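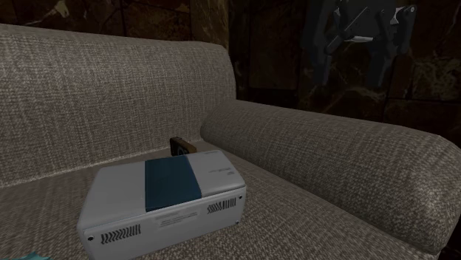

Courthouse opens its doors for a morning in November

The Stustadwood County Courthouse held its open day last month, and I went along with my neighbor Maricel Lumbao, who had been called for jury duty twice and never picked. Doors opened at 9 a.m. The line for the metal detector went down the front steps, and it took us 25 minutes to get inside.

Visitors were split into groups of up to 30. Ours was led by Renato Aquino, a deputy clerk. He started in the records office on the ground floor, where people pay fines and file papers. The office took in 3,034 new criminal cases last year, and 985 of them were felonies. Most of the rest were traffic and petty theft. Aquino said very few cases of either kind ever reach a jury.

From there we went up to Courtroom 2, the larger of the 2 used for criminal trials. Judge Pacita Tiongson sat at the bench and took questions for half an hour. A man near the back wanted to know why sentences are given as a range, such as four to eight years. She said that in this state the lower number sets when a person can first ask for parole, and the upper number is when the sentence runs out. Being able to ask does not mean being let out. The parole board makes that decision, and she has no vote in it, though her office may be asked for a written opinion.

Someone else asked about a recent case by name. She declined to discuss it and moved on.

The parole talk was in the old law library on the third floor. Veronika Rácz, a hearing officer, explained what goes into a file: the conduct record, classes and programs finished, a plan for housing and work, and any statement from the victim. Hearings are mostly done by video now. A person who is turned down gets a letter with the reasons and a date for the next review.

We skipped the mock trial, which was full, and looked at the holding cells in the basement. They are small and painted pale green. The elevator from the cells goes straight to the courtrooms and does not stop at the public floors.

Coffee was served in the lobby until noon. Parking in the Adard Street garage was $6, and the courthouse does not validate. The next open day is planned for spring, and groups of ten or more should call the clerk's office ahead of time.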